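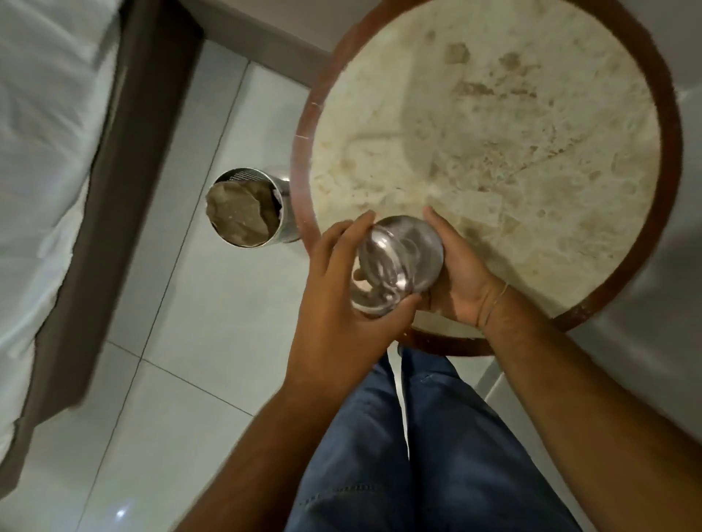 Fig. 1. Glass jar held over a round table.

Who leaves and what happens to the games
Business of Games, term project, final report
Group 4: Laine Siliņa, Tzu-hsuan Choi, Uldis Adomaitis

1. Question
When a founder walks out of a game studio, does the release schedule slip? Everybody on forums says yes. We wanted to check it on one studio we could get people to talk about, plus a player survey. Studio is Nitosora, makers of Fudora (farming/trading game, two sequels) and the unfinished Prandodville. Co-founder Zane Pärn left in March, in the middle of Prandodville.

2. What we did
Read the studio's own dev blog, all posts, start to finish. Logged every date they promised and every date they then changed. Survey went out on the Fudora player board, 492 answers after we threw out blanks and doubles. One long call with Silvan Brunner, who was lead level designer there and left before Pärn did. Asked the studio for comment two times, no reply.

3. Results
Blog log: 30 promised dates in total. 11 were moved. Of those 11, eight were moved before Pärn left. So most of the slipping was already going on. We did not expect this and Uldis went back thru the posts to recheck, same number.

Posting slowed down after March. Shorter posts too, no names signed at the bottom anymore. Before that Pärn signed nearly all of them.

Survey: biggest group (close to half) said they would still buy Prandodville. A lot of people did not know who Pärn was. The ones who did were much more negative, and wrote long comments. Some very long. Laine coded the comments by hand: trust, money, story quality, other. "Other" got too big and should have been split.

Brunner call: he said the budget was the issue, and that the publisher, Avotiņš, wanted a online mode added late. His words: "The map was done. Then it had to be a map for 916 players at once, and it wasn't done any more." Only one source for this, so treat with care.

4. Problems
- One studio. Cannot say anything general.
- Survey people are fans, they picked themselves.
- Brunner had left already, so nothing first hand on the last months.
- The blog only shows dates they chose to make public.
- Question 6 was worded badly (two questions in one), dropped it.

5. Answer
For Nitosora, no clear sign that the founder leaving caused the delays. What changed was how the studio talked to players. Would need three or four more studios to compare, and someone from the publisher side.

6. Who did what
Laine: survey, comment coding. Uldis: blog log, recheck. Tzu-hsuan: call with Brunner, transcript, sections 3 to 5. Survey form and transcript are in the apendix, blog log is a separate spreadsheet.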